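수건 한 장을 끝까지 쓰는 일에 대하여

얼마 전 이사를 앞둔 후배가 집에 있는 수건을 전부 버리고 새로 사려고 한다는 이야기를 했습니다. 색을 맞추고 싶다는 것이었지요. 호텔처럼 하얀 수건을 줄 맞춰 쌓아 두면 욕실에 들어갈 때마다 기분이 좋을 것 같다고 했습니다. 그 마음을 모르는 것은 아닙니다. 저도 서른 즈음에는 비슷한 생각을 했고, 실제로 한 번은 그렇게 했으니까요. 그런데 그날 집에 돌아와 저녁을 먹고 설거지를 하고 빨래를 개다가, 괜히 손에 든 수건을 한참 들여다보게 되었습니다. 귀퉁이에 '창립 30주년'이라고 적힌 수건이었는데, 그 모임이 무슨 모임이었는지 이제는 남편도 저도 기억하지 못합니다. 글자의 실도 반쯤 풀려서 '30'만 또렷합니다.

저는 오늘 이 수건 이야기를 조금 길게 해 보려고 합니다. 대단한 살림 비법이 있는 것은 아니고, 멀쩡한 수건을 한꺼번에 버리지 않았으면 좋겠다는, 어찌 보면 잔소리에 가까운 글입니다. 차 한 잔 옆에 두고 천천히 읽어 주시면 고맙겠습니다.

우리 집 수건은 대부분 어디선가 온 것들입니다. 돌잔치에서 오고, 칠순 잔치에서 오고, 체육대회에서 오고, 개업한 미용실에서 왔습니다. 제 돈을 주고 산 수건은 손에 꼽습니다. 한국에서 살림을 해 본 분이라면 다들 고개를 끄덕이실 거예요. 그러니 색이 맞을 리가 없고, 두께도 크기도 제각각입니다. 어떤 것은 처음부터 뻣뻣했고, 어떤 것은 십 년을 빨아도 이상하게 폭신합니다. 저는 그 제각각인 모양이 좋습니다. 아침마다 수납장을 열어 손에 잡히는 것을 꺼내는데, 오늘은 누구네 잔치구나, 하고 혼자 속으로 인사를 하게 됩니다.
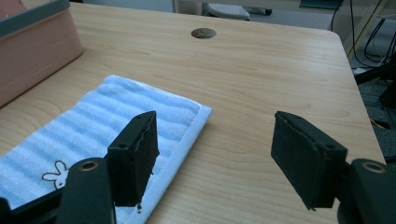
살림과 생각

수건에도 나이가 있다는 것을 가르쳐 주신 분은 시바타 나나미 선생님이었습니다. 젊은 시절 제가 오사카에서 잠시 하숙을 할 때 아래층에 사시던 분인데, 제가 선생님이라고 부르기는 해도 무엇을 가르치는 직업은 아니었고 동네에서 작은 세탁소를 하셨습니다. 세탁소 이름은 후지모토였어요. 시바타 씨네 가게가 왜 후지모토냐고 여쭈었더니, 앞 주인의 간판을 떼는 값이 아까워서 그대로 두었다고 하셨습니다. 저는 그 대답이 참 마음에 들어서 지금도 가끔 떠올립니다.

선생님 댁에서는 수건이 처음부터 걸레가 되는 법이 없었습니다. 새 수건은 손님이 쓰고, 조금 지나면 식구들이 얼굴을 닦고, 그다음에는 발을 닦고, 더 얇아지면 부엌으로 갔습니다. 부엌에서도 한참을 지낸 뒤에야 현관 바닥을 닦았고요. 아드님인 고헤이 씨는 그때 고등학생이었는데, 얼굴 수건과 발 수건을 자꾸 바꿔 써서 야단을 맞곤 했습니다. "순서를 건너뛰면 수건한테 미안하잖니." 선생님이 그렇게 말씀하시면 고헤이 씨는 입을 삐죽 내밀었지만, 다음 날이면 또 같은 야단을 맞았습니다. 저는 계단에 앉아 그 소리를 듣는 것이 좋았어요. 집이 그리울 때였으니까요.

그때는 그저 알뜰한 분이구나 했습니다. 그런데 제가 살림을 맡고 나서 보니 그것은 돈을 아끼는 문제와는 조금 다른 것이었습니다. 수건은 값이 싼 물건입니다. 버리고 새로 산다고 집안이 기울지는 않습니다. 다만 무엇이든 금방 바꿀 수 있다고 생각하며 사는 집과, 한 번 들어온 물건에게 다음 자리를 찾아 주는 집은 공기가 다릅니다. 뭐가 다르냐고 물으시면 또렷하게 대답은 못 하겠습니다. 저는 다만 후자의 집에 놀러 가면 엉덩이가 무거워져서 좀처럼 일어나지를 못합니다.

물론 반대하는 분들의 말씀에도 일리가 있습니다. 제일 자주 듣는 말은 위생입니다. 오래된 수건에서는 냄새가 난다, 뻣뻣해서 피부에 나쁘다, 그러니 때가 되면 갈아야 한다는 것이지요. 저도 냄새나는 수건은 싫습니다. 그런데 우리 집에서 냄새가 났던 경우를 돌이켜 보면 대개 수건의 나이보다 제 게으름 탓이었습니다. 젖은 것을 뭉쳐서 바구니에 하루 이틀 넣어 두었거나, 세제를 손이 가는 대로 들이부었거나, 장마철에 덜 마른 것을 급하게 개어 넣었거나. 수건만 따로 모아 빨고, 널기 전에 귀를 잡고 탁탁 털고, 바람이 잘 드는 데에 넉넉히 벌려 널면 꽤 나이 든 수건도 제법 산뜻해집니다. 그래도 안 되는 것은 그때 부엌으로 보내면 됩니다. 얼굴에 닿기 어려운 수건이라고 해서 쓸모가 없어진 것은 아니거든요.

또 하나는 보기에 좋지 않다는 말씀입니다. 이건 참 대답하기 어렵습니다. 손님이 오셨을 때 올이 풀린 수건을 내놓기가 민망한 것은 저도 마찬가지라서, 저희 집에도 손님용으로 따로 둔 것이 몇 장 있습니다. 그 정도면 되지 않나 싶어요. 식구들끼리 쓰는 수건까지 사진에 나오는 집처럼 갖추려고 하면, 그때부터는 우리가 수건을 쓰는 것인지 수건이 우리를 쓰는 것인지 모르게 됩니다. 후배에게도 그렇게 말했더니 웃기만 하더군요.

개는 법 이야기도 빼놓을 수가 없습니다. 결혼하고 첫해에 남편과 가장 크게 다툰 것이 수건 개는 법이었다고 하면 다들 웃으시는데, 저희는 그때 꽤 심각했습니다. 저는 길게 반으로 접고 다시 접는 사람이고, 남편은 세 번 접어 돌돌 마는 사람입니다. 군대에서 배웠다고 하는데 그렇게 말아 놓으면 자리는 덜 차지해도 제 눈에는 영 답답해 보였어요. 반년쯤 신경전을 하다가 먼저 걷어 온 사람 마음대로 하자고 정했습니다. 그래서 지금도 우리 집 수납장에는 납작한 것과 둥근 것이 섞여 있습니다. 어머님은 오실 때마다 그걸 보고 혀를 차시지만, 저는 은근히 흐뭇합니다. 오늘은 둥근 것이 많네, 이 사람이 요새 집에 일찍 들어오는구나, 그런 것도 알게 되고요.
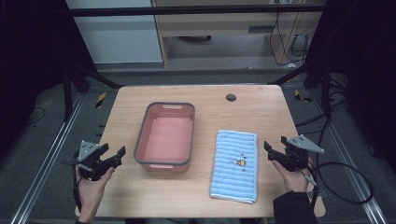
대야 옆에 접어 둔 하늘색 줄무늬 수건. 가운데에 작은 만화풍 자수가 있다.

아이가 있는 집이라면 수건을 버리기가 더 어렵습니다. 저희 아이도 어릴 때 유난히 좋아하던 수건이 하나 있었습니다. 토끼인지 곰인지 모를 것이 그려진 노란 수건이었는데, 목욕하고 나오면 꼭 그것으로 닦아 달라고 했지요. 빨아서 널어 놓은 날에는 건조대 밑에 쪼그리고 앉아 마르기를 기다렸습니다. 지금 그 아이는 51번 버스를 타고 회사에 다니고, 노란 수건은 베란다에서 화분 받침을 닦습니다. 그림은 거의 지워졌습니다. 얼마 전에 아이가 물뿌리개를 찾다가 그 수건을 보고는 "이게 아직 있어?" 하더니, 한 번 펼쳐 보고 다시 제자리에 걸어 두고 들어갔습니다. 저는 모르는 척 파를 썰었습니다.

그러고 보면 물건을 오래 쓴다는 것은 물건이 조금씩 낮은 자리로 내려가는 것을 곁에서 지켜보는 일 같기도 합니다. 낮은 자리라고 쓰고 보니 미안하네요. 발을 닦고 바닥을 닦는 일이 얼굴을 닦는 일보다 못할 것이 뭐가 있겠습니까. 저도 나이가 들면서 예전에 하던 일을 하나씩 내려놓고 다른 일을 맡게 되었는데, 처음에는 서운하더니 이제는 그 자리에도 제법 재미가 있습니다. 무거운 것을 드는 일은 젊은 사람에게 넘기고, 저는 콩나물을 다듬으며 옆 사람 이야기를 듣습니다.

지난 10월에는 오랜만에 오사카에 다녀왔습니다. 세탁소는 없어졌고 그 자리에는 자전거 가게가 들어와 있었습니다. 나나미 선생님은 이제 가게 일은 하지 않으시지만 정정하셨고, 고헤이 씨가 역까지 마중을 나와 주었습니다. 머리가 하얗게 센 고헤이 씨를 보고 둘이서 한참 웃었어요. 점심을 얻어먹고 손을 씻으러 갔는데 세면대 옆에 수건이 두 장 걸려 있었습니다. 하나는 새것이고 하나는 얇았습니다. 저는 손님이니 새것을 써야 한다는 것을 알면서도 얇은 쪽에 손을 닦았습니다. 선생님께는 말씀드리지 않았습니다.

후배는 결국 흰 수건 한 묶음을 샀다고 합니다. 대신 쓰던 것을 버리지는 않고 상자에 담아 새집으로 가져갔다고요. 700원짜리 집게를 사다가 싱크대 옆에 한 장 걸어 두었는데 생각보다 편하다는 문자가 왔습니다. 조만간 놀러 가기로 했는데, 빈손으로 가기는 뭣해서 무엇을 들고 갈까 고민하고 있습니다. 수건은 안 되겠지요.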